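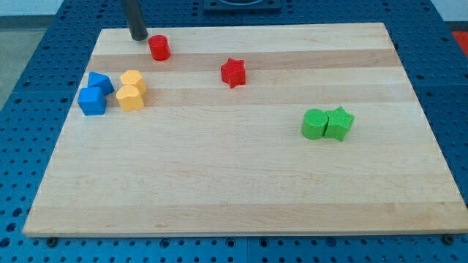

Gronus Support Desk
Ticket: Lip sync drifts after frame 976 in exported shot
Product: Gronus Animate, desktop version
Status: Closed
Opened by: Ross Strachan

First message, 9:40 in the morning

Hello. I am working as a character animator on a short film for children, title Lustel. In one shot the old fisherman speaks to his goat for a long time, the shot is 1,143 frames. Inside the program the mouth follows the voice very well. When I export the shot to a movie file, the mouth is correct until frame 976, and after this it comes too late. At the end of the shot the mouth still moves when the voice is already finished.

What I have tried already:
Restarted the program and the computer.
Exported again with the same settings. Same result, same frame.
Exported only frames 900 to 1,143. In this case the sync is good until the end.
Changed the voice file for the temporary one which I recorded myself. Same result.

The director, Euan Strachan (he is my uncle, so please excuse the same surname in the copied mails), has to show this shot to the distributor in November. I would be thankful for a quick answer.

Reply from support, Tennant, 11:15

Hello Ross, thank you for the clear list. Can you please tell me three things: the frame rate of the project, the frame rate in the export window, and if there is any hold or time change on the mouth layer near frame 976. Please also attach the export log. You find it under Help, Show Logs.

Ross Strachan, 11:52

The project is 24 frames per second and the export window says also 24. I attached the log. I do not see a hold on the mouth layer. On the body layer there is one hold at 976, where the fisherman stops and looks at the goat. I did not think it is important, because the mouth is on its own layer.

Reply from support, Tennant, 14:05

The hold on the body layer can be the reason. In your log I see this line:

retime: child layers inherit parent hold (mouth_main, brow_L, brow_R)

It means that on export the mouth receives the hold of the body a second time. In the preview this does not happen. Please look if the eyebrows are late too.

Ross Strachan, 14:30

Yes, the eyebrows are late also. I was looking only at the mouth and I missed it. I measured the delay at the last word and it is 36 frames, the same length as the hold.

Reply from support, Tennant, 15:10

Then we have the cause. Please do the following:
1. Save a copy of the shot with a new name.
2. Select the layers mouth_main, brow_L and brow_R.
3. Open Layer Properties and go to the Timing tab.
4. Change "Inherit holds" from Automatic to Never.
5. Delete the render cache of this shot. It is needed, otherwise the old frames are used again.
6. Export the full shot.

Ross Strachan, 16:48

I did all the steps. First I forgot step 5 and the result was still wrong, so for other people who read this: the cache must really be deleted. Now the movie file is in sync from the first frame to the last.

One question more. We have some 3,000 frames with the same fisherman in other shots. Must I change the setting in each shot by hand?

Reply from support, Tennant, 17:20

No. Change it one time in the character file, then use Update Character in each shot. If somebody has changed the Timing tab inside a shot, this shot keeps its own value and you have to check it separately. The shared rigs made with the Ukuna plug-in are locked, so there you must unlock the character first.

I have reported the difference between preview and export to the developers. I can't promise in which version it will be corrected.

Ross Strachan, 17:35

Understood. The character file is updated and two other shots exported well. Euan has watched the long one and he has only a remark about the goat's ears, that is my work and not yours. You can close the ticket. Thank you for the help.

Ticket closed by support.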